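Henare has put out the third draft of its good practice guide for two-armed robots, and I spent most of an afternoon with it and a pot of tea (two pots, if we're counting). It's a lot more readable than the last one, and I say that as somebody who gave up on the last one at the page of definitions!

The big change is in how you're meant to check a robot in simulation before it goes anywhere near a real workplace. Until now you could run your trials in a plain grey box of a room and call it done. The new draft wants rooms with some life in them -- odd walls, openings to the outside, bits and pieces sitting where people leave them -- and it wants 400 runs in each one, with the robot's own view saved for every run that gets stopped early.

Wyn Lloyd at Restunis has been trying the draft rules out for a few months now and was kind enough to let me sit in. They've done 3,060 runs so far and 273 of those were stopped early, so there was plenty to look through. 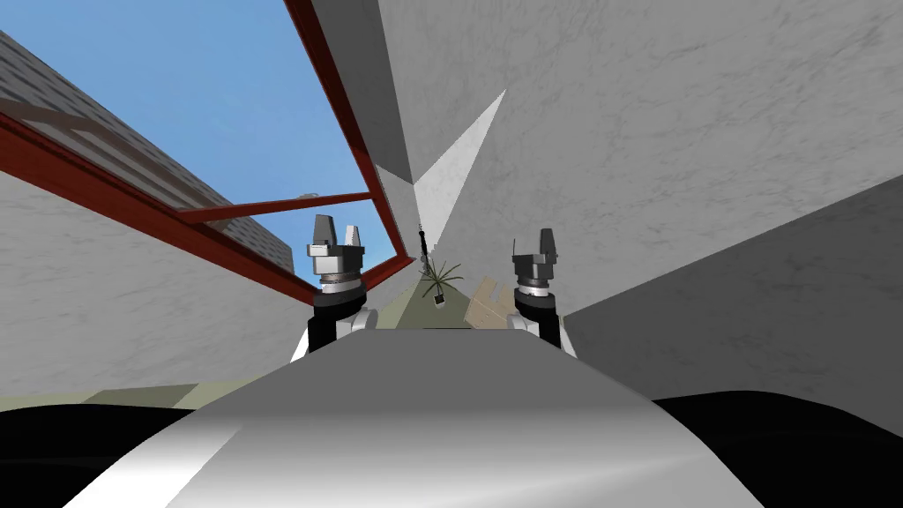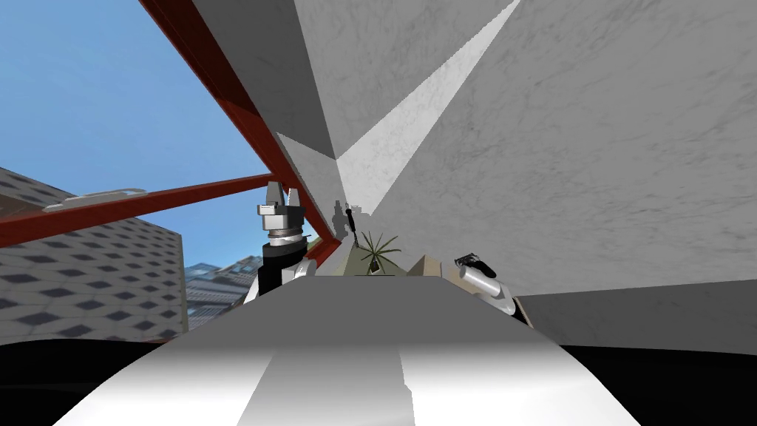 Both from the simulator: two arms, a potted plant and a tan box

Filed under: Rules and Standards

What I liked most was the section on stopping. If either arm goes somewhere it wasn't told to go, both arms have to hold still, and a person has to write down why before the next run starts. Wyn grumbled a bit about the extra typing, but he's kept it up, and he reckons the notes have been more use to his crew than the pass marks.

I'm less sold on the labelling rules. Every saved view needs a room name, a software version and the name of whoever was on shift, all typed in by hand. Rafail Politis, who helped write that part, told me it's there so a small workshop can follow the guide without buying anything new. Fair enough, but I've seen my own typing at four in the afternoon and I wouldn't want a safety record to hang on it.

There's also a short bit on honesty in reports, which I'd happily see made longer. If you tested in simulation you have to say so on the first page, and you can't lump simulated runs in with real ones to get a bigger number. Clerkine already does this in its reports, and Ferby says it will start with its next one.

Comments on the draft are open until the end of December. You can send them in by email or on the paper form, and Rafail says he reads the lot. I've already sent mine off, mostly about the labelling, plus a small plea to put the definitions at the back.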